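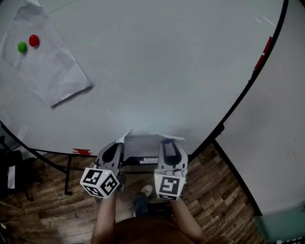
Sandbridge now has a written set of good-practice rules for the people who teach robots by hand, and after a long November of meetings (and a fair amount of coffee) the folks at Cultonora seem pleased with how it came out. The guide was released on December 2, 2019, and runs to 30 pages, most of them about ordinary things like how a table is set up before anyone picks up a gripper. It asks that tape marks go on the rim and stay there for the whole session, much like the red strips on the black edge of the round table, and that the marker cube on each gripper be kept in clear view while both hands are working. Small items, such as the little green and red pieces on their crumpled sheet of paper, are fine to use as long as the operator writes down what they were set on.

Maribeth Villanueva, who led the drafting, said she and her colleagues read through 203 comments from operators in Sandbridge and Chisholm, and that the kindest ones were often the most useful. "People told us about sore wrists and bad chairs, and we were so glad they did," she said – and the guide now calls for a rest break after every 5 recordings.

The rules are voluntary for now. Cultonora will take further comments through the winter, and printed copies can be picked up at its front desk.

Recent items
Chisholm library extends evening hours
Cerndale bridge work enters second phase
Sandbridge winter parking rules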